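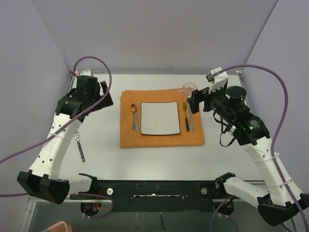

4.2 What happened to the laying-up shift

I'll be upfront that I went to Stavholm expecting to write about speed. Everyone who phones me about automation in catering wants to talk about speed. But the first thing the dining room staff wanted to talk about was who gets to sit down, and when, so that's where I'll start.

Before the arms came in, laying up was the quiet job. You did it in pairs, before the first meal, and it was the only part of the day when you could have a proper chat with the person beside you. Tainá Sales, who has run the floor there longer than I've been doing research, told me she used to train new people almost entirely during lay-up (she'd put the shy ones with the talkers). Now the table settings are done at a station off the kitchen and the two hours have gone to other work, mostly trolleys and phones. Her people are less sore in the shoulders. They also know each other less well, and she brought that up three times without me asking!

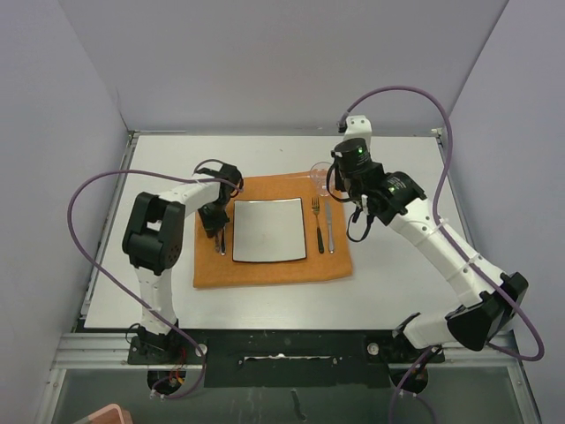 Figure 2. The setting station, with a place setting on the orange cloth.

The word I kept hearing was "fussy", and at first I took it as a complaint about the machine. It was more about the job the machine had left behind. Staff who once laid whole rooms were now checking single places, and checking is a different kind of tired. Look at the setting in Figure 2: the fork and knife to the right of the plate sit close to parallel, and the glass is up past them at the back edge of the cloth. A person decides whether that's good enough. Hryhorii Kushnir, who works the early start, said he'd never given a thought to the angle of a fork until checking them became his job, and now he straightens cutlery at his sister's place.

I asked whether he'd go back. He took ages to answer. He likes the later start and he likes that his wrists don't ache, but he misses being finished. A laid room is done and you can stand in the doorway and look at it. Checking just stops when the shift does.

My notes from the March visits run to 1566 lines, and I've coded up to 200 of them under "pride", a label I didn't have when I began. Most of those come from people describing work they no longer do by hand. I don't want to lean too hard on that, as folks are often fonder of a task once it's gone, and a couple of the newer hires were perfectly happy never to have laid a table at all. Section 4.3 picks up their side of it, starting with the roster changes.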